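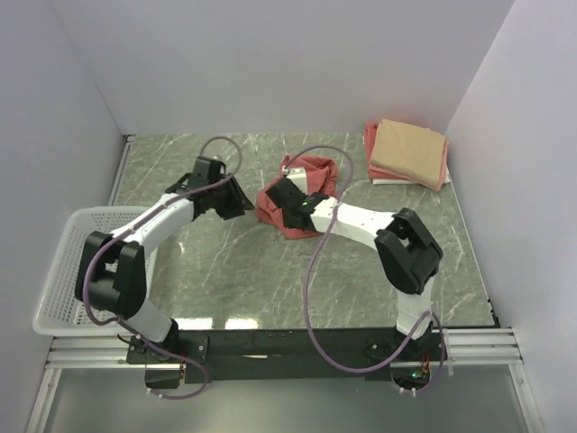 4.2 From heap to stack

Figure 2. Crumpled red-pink cloth with its white label showing at the upper edge. Folded stack in the upper right corner, tan over pink, a white layer at the bottom edge. White plastic mesh basket to the left.

Section 4.1 dealt with sorting. What follows is the next stage, which our diary keepers wrote least about and complained of most: one cloth, bunched up, has to become flat and then square and then go on the stack. Eighteen households kept diaries for us through June. The entries for small cloths (tea towels, dusters, napkins, hand towels, anything that folds to about the size of a book) came to nearly 2,000 lines, many of them very short. "Did the cloths." "Cloths again." Fragments like that were coded as folding only where the same entry mentioned a place or a pile.

We keep three words apart. A heap is several cloths not yet handled. A bunch is one cloth, by itself, crumpled, in hand or under it. A stack is folded. The red-pink cloth in Figure 2 is a bunch in this sense, and the tan and pink ones in the corner are a stack. The diaries do not use the words so neatly and neither did we at first; Juhász's early coding sheets have "pile" for all three, and those were redone.

4.2.1 Finding an edge

The slow part is the start. Diary keepers who timed themselves (we did not ask them to, a few did) put more of the effort into opening the cloth than into folding it. Once two corners are found the rest goes quickly. Before that there is a good deal of turning over, shaking, putting down and picking up again.

Two habits stood out. The first is the shake. Cloth lifted by whatever bit comes to hand, shaken hard, and whichever corner drops lowest is taken next. Works well for thin cotton. Poorly for towelling, which clings to itself, and poorly in small rooms, where people wrote about knocking things. The second is the edge walk: the cloth stays on the surface, one hem is found with the fingers and followed along until it turns. Slower, quieter, and preferred by nearly everybody who folds at a table or a worktop. Ashour calls the second group the tablers in her notes and we have kept the word since it is short.

Labels matter here more than we expected. A sewn-in label sits on a hem, so a label that shows is an edge already found. Several tablers described going for the label first, without having thought of it as a method untill the diary made them write it down. One entry in full: "label, corner, corner, flat, done." In Figure 2 the white label is at the upper edge of the bunched cloth, an easy position for someone working that way. Households who cut their labels out (they scratch, or they look untidy on the rail) lost this and mostly did not mind; they were shakers anyway.

Hem stitching in a different colour does something similar. Plain hems in the same colour as the cloth do nothing. We had two diaries from homes where all the cloths were dark blue with dark blue thread, both folded in the evening, both wrote about the light.

4.2.2 The surface

Asked in the closing interviews where folding happens, people named a bed, a table, a worktop, the top of a machine, a sofa arm, their own chest. The last is common for large items and came up less for small ones. A hard flat surface gives a squarer fold. A bed gives a softer one and the cloth does not slide.

Smooth surfaces need a remark. On a polished top a thin cloth slips when one side is pulled, so the far side has to be held down or the whole thing travels. People deal with it by laying a forearm across. On a patterned surface there is a further, smaller nuisance: pale cloths are hard to read against it. White napkins on a streaky grey or cream worktop, the hem gets lost. The marble pattern in Figure 2, grey with white veins, is of that sort. It gives no trouble with a red-pink cloth, which stands well clear of it. A white one would be harder and we would expect more edge walking. Expect only, we have no entries that compare the two directly.

Srivastava went back through the interviews for any mention of a cloth put down on purpose to fold on. Found it in a handful, always an old bath towel or a blanket, always on a hard top. The reason given was warmth in one case and crumbs in the others.

4.2.3 Where the stack goes

The stack starts in a corner. Very consistent across the diaries, and something the sketches showed better than the words did. Diary keepers were asked to draw the surface as it was halfway through a session. In most of the drawings the finished things are pushed to the far right or far left, the unfolded ones are at the opposite side or off the surface altogether, and the middle is kept free. The layout in Figure 2 matches this: stack in the upper right corner, the cloth being handled near the centre, basket over to the left and resting partly outside the marble area.

The free middle gets smaller as a session goes on, oddly. One would think the opposite, with the heap going down. But stacks multiply. A household begins with a single stack, then a cloth of a different size turns up, then something that belongs upstairs, then an odd sock. Paucar's sketches of sketches (she redrew all of them to one scale) show the clear patch shrinking to hardly more than a folded cloth by the end in the busiest homes.

Order within a stack: mostly none. Cloths go on as they come. The colours in a stack are then a record of the order in which things were picked up, and a poor one, as people take the top cloth off again to square it. Where order was kept it was by size, largest at the bottom. Order by colour was rare and came from homes with open shelves, where the stack is on show afterwards. We would not read anything into tan over pink.

4.2.4 Baskets

Nearly all the households used some kind of container between line or dryer and folding place. Plastic, mostly, with holes. Wicker was spoken of fondly and used less; it snags. The two points people cared about were the rim and the weight. A broad rim can be hung on the edge of something, a narrow one digs in. A perforated side lets one see roughly what is left, and this came up more than once as a comfort. Cuervo has suggested it is also a cue for stopping: people who could see through to the last few items tended to finish them, people with solid sides tended to carry the basket off with things still in the bottom. A nice idea, thin evidence, it is being looked at separately.

Where the basket stands is settled by the hand that reaches. Right-handers who stack on the right want the basket on the left, so the cloth crosses the middle once and does not come back. Left-handers reversed it, or said they did; their sketches were less clear. Putting basket and stack on the same side was described as annoying by everyone who had to do it, usually becuase of a wall.

Overhang is ordinary. A basket half on and half off the working area leaves more room for the fold and nobody in the interviews thought of it as untidy. The exception was one household with a low table and a small child.

4.2.5 When it counts as folded

Loose. Some cloths go on the stack in quarters with the hems a finger's width out, and are called done. Others are done again. We asked for a standard and mostly got a shrug, then a description of someone else's standard, a mother's or a flatmate's. Thirds were thought better than halves for anything kept in a drawer. The fold outwards, hems hidden, was thought better for a shelf.

A cloth on the stack was only rarely refolded, and then nearly always the one on top. So small faults stay in. A slightly crooked cloth low down tilts everything above it, the tilt is corrected by eye with the next one, and the stack comes out standing but not square. Diary keepers saw this and did not think it worth the bother. Fair enough for tea towels.

Limits. Small homes are over-represented. Ironing was left out altogether, which loses the napkins in several diaries. The sketches are drawn from memory in at least a few cases and the halfway point was left for people to judge. Coding of "bunch" against "heap" still has disagreements in it where an entry says only "it" or "that lot"; the remaining ones were settled by Ashour and Juhász talking them over, and are marked in the coding sheet.

Putting away, including stacks left out overnight and stacks taken apart again in the morning, is in 4.3.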